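Coat Rack FAQ

How many coats can the rack hold?
Up to 61 in the Gollby cloakroom, counting the wall rail. Spread them over the branches so one side doesn't get all the weight.

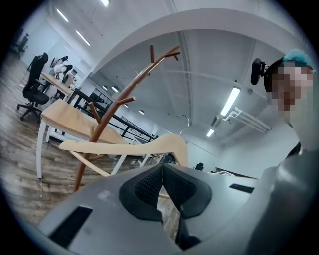
Issue 109

Do I need a hanger?
Jackets can go straight on a rounded knob. Use a wooden hanger with broad shoulders for anything heavy or tailored.

Can I leave a coat overnight?
Yes. Coats still there at the end of May go to the front desk.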